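Print this article | E-mail this article

Grosel

Grosel is a puzzle and simulation video game developed by Brallix and published by Amini for personal computers and home consoles. The player restores power and signal to the districts of Mestside, a flooded port city, by routing cables through buildings seen in cross-section. A version for handheld systems was released the following March.

Gameplay

The game is divided into 40 levels, each set in a single building or street. Every level gives the player a fixed supply of cable, a set of junction boxes and a load limit. Cables have length, stiffness and weight, and the physics model lets them sag, snag on corners and pull loose from sockets. A level is complete when all marked rooms draw power for one full in-game minute.

Up to eight cables may be joined at one junction box. Exceeding the load limit trips the breaker and returns the level to its last saved state – the cable layout is kept, but the timer is reset. Unused cable is converted to credits, which buy longer runs or boxes with more sockets. Later levels add rising water, which shorts any joint below the waterline.

A separate sandbox mode removes the load limit and opens the whole of Mestside as one map. Layouts made in this mode can be shared through an in-game browser.

Development

Brallix began work on the game as a small test of rope physics. The first prototype handled cables as chains of rigid segments, which caused visible jitter when many strands crossed. The studio replaced this with a position-based solver that supports about 800 active segments in the handheld version and 2,000 on other systems. The console and computer versions share the same level data.

The soundtrack uses recordings of transformers and relay switches, mixed according to the load on the player's network.

Reception

Reviewers praised the cable physics and the sandbox mode. Criticism centered on the menus, which were considered slow to use with a controller, and on the steep rise in difficulty after the water levels begin. A patch later added an undo command and a colorblind setting for cable types. 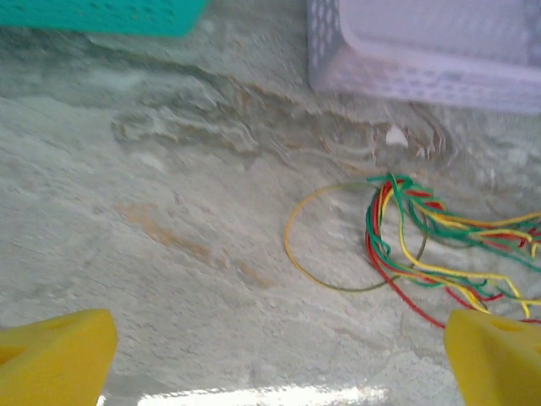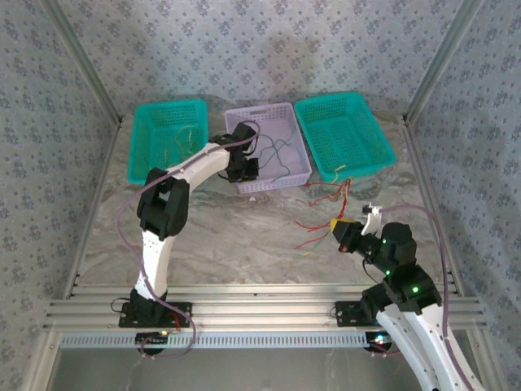
Wires, seen at floor level between yellow gripper fingers (first) and on a tabletop with three plastic baskets (second).

Filed under: Puzzle games | Simulation games | Physics-based games | Single-player games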